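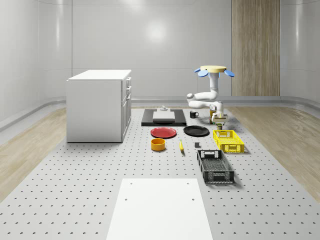

Workshop notebook / Returns bench

October, started 7.40 before the early shift came off

Picking up from the last entry, where I'd got as far as the layout and then had to go and sort out the label printer.

The bench in the model is now laid out for the mixed sort. Crockery in the middle, the yellow and black crates over on the right, drawers on the left, white board at the near end. The arm comes down from its round base plate on the right, so the side nearest us is clear of any pedestal. The clearing staff asked for that when they saw the first drawing. They walk along that side with full trays and didn't want a post to go round.

Reminder for anyone reading this cold: Brellis want the returns bench at Buncombe partly automated. Trays come back from the canteen with everything on them, and at the moment 3 people stand at the bench and sort by hand. Plates and bowls to the wash, mugs to the mug rack, food to waste, odds and ends to whichever crate they belong in. At lunch it runs to some 200 trays an hour. It is dull work and hard on the wrists, and it is also where the staff do most of their talking, which came up more than once when we went over.

I spent the first part of the morning on the order of picks. Kasusier (the planner) wants to take whatever is nearest the gripper. With the arm parked over the right-hand side, that means it goes for the small can and the small box first and leaves the plates until the end. The people on the bench do the opposite. They pull plates first, get them moving to the wash, and then have room to deal with the small stuff. If the arm works small-first and the person works plates-first they will be reaching across each other from about the second tray. Changed the weighting so plates and bowl come first. It costs a little time per tray in the model and I think it's worth it.

Things to settle about individual items:

Plates. They sit flat on the surface with only a slight rim to get hold of. Two-finger grip on the rim is possible in principle. I've asked for the plates to be tried with the fingertips coming in at a shallow angle. If that's no good we leave plates to the person and say so plainly in the report.

Banana. In the set as the stand-in for whole fruit. The staff told us whole fruit goes back to the kitchen if it's unmarked, and they decide by looking. I don't want the arm deciding that. For now fruit gets moved to one spot on the bench and a person looks at it.

Mugs. Handles are all pointing to the right at present, which is far too tidy. In real life they point anywhere. Randomise the handle direction before we quote any numbers to anybody.

Cube. Leave it in. It's useful for checking calibration, and it gives us one thing in the set with a known shape and flat sides.

Black crate. I've put it at a slight angle on purpose. Crates at Buncombe get shoved back with a hip and never end up square. Guthrie (the controller) assumed square crates and the drop point was off towards one wall. Fixed by taking the crate pose fresh at the start of each tray.

Ran the full set with the new weighting, 200 runs, left it going over the break. I haven't been through the log properly. First look: the order of picks is what I asked for. The slow part is the travel back from the drawers to the crates, a long way over for one small item. Question for the next visit is whether anything needs to go in the drawers during service at all. One of the clearing staff said they only open theirs at the end of a shift.

11.15. Went back to the notes from the staff meeting, as I'd promised to write them up and hadn't.

What they wanted to know was mostly about hours. Whether the bench goes from three people to fewer, and when. We aren't the ones who decide that and I said so, but it was a weak answer and they knew it. Brellis have told them that nobody's hours change during the trial. After the trial there's no promise in writing. I've asked for one, or at least a date by which they'll be told. It should go in before the cell does.

Second was the pace. They're used to letting trays stack up for a minute when the kitchen door is blocked, then catching up. A machine that keeps a steady rate will either wait for them or pile things on them, and they wanted to know which. It will wait. There's to be a hold button on the near side within reach of both standing positions. I need to add it to the model so we can check the reach.

Third was who fixes it. At present, if something goes wrong on the bench, whoever is standing there sorts it out. With the arm in, they were told to step back and ring the workshop. The older hands didn't care for that. They'd like to be trained to clear a dropped item and restart, and I agree with them. It's a half-day course at most. Otherwise a dropped fork stops the bench until one of us gets across the site.

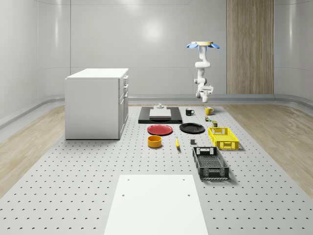 Clearances and the spare mug

The tall items are grouped more closely than I'd like towards the back. With the black mug and the yellow mug in the same row, and the can just in front of the yellow one, the fingers have to come straight down between neighbours. I've left the spacing alone for the moment, as trays do come back like that. Added a check so the arm lifts to a clear height before it turns, even with nothing in the grip.

The short fingers suit the mugs and the can. I'm less sure about the bowl, which has a thick rim. Measure the opening before ordering anything.

Still open:

– 2 standing positions or one on the near side. Brellis drew one. The staff say two at lunch, and I'd go with the staff.
– Hold button into the model, then check reach for the shortest and tallest person on the rota.
– Randomise mug handles.
– Ask about the drawers.
– Noise. Nothing in the model tells us this. They talk across the bench all shift and want to be able to carry on doing it. Take the meter on the next visit.
– Restart training: find out who at Buncombe signs it off.

Log from the long run is on the shared drive under Guthrie, returns. If anyone gets to it before me, start with the crate drops.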